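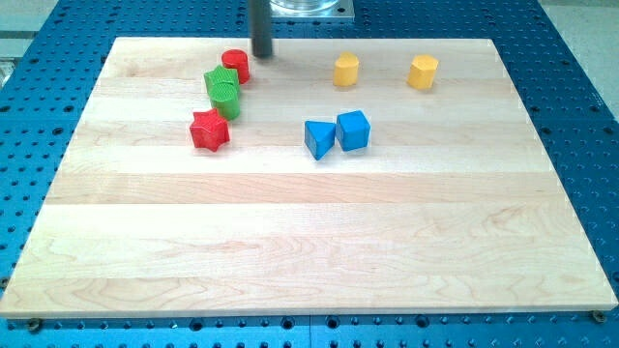 Speaker notes - Comparing end effectors on the block board (Rathnayake room, 2 pm)

Hello and thanks. Quick show of hands: who has a Tedex wrist at home base? Good, you'll enjoy the second half.

Same task for both tips, the Kaltavau and the Stisow. Push the blocks into groups by colour, no grasping at all. I love this task! It looks like nursery play and it finds every weakness you have.

Slow down for this bit. Cubes and prisms have flat faces, so they push nicely until you're off centre, then they spin. Cylinders roll off the tip sideways. Stars are the fun ones - the tip can settle in a groove and steer the whole block.

Results: 214 runs per tip, over 1937 separate pushes logged. Stisow better on stars, Kaltavau better on the cube. Don't oversell it, the gap is small.

Mention the controller change. We dropped the push speed after October and both tips improved, which was lovely to see.

Play the clip (2 minutes). Leave 5 for questions. If asked about the heart: still working on it.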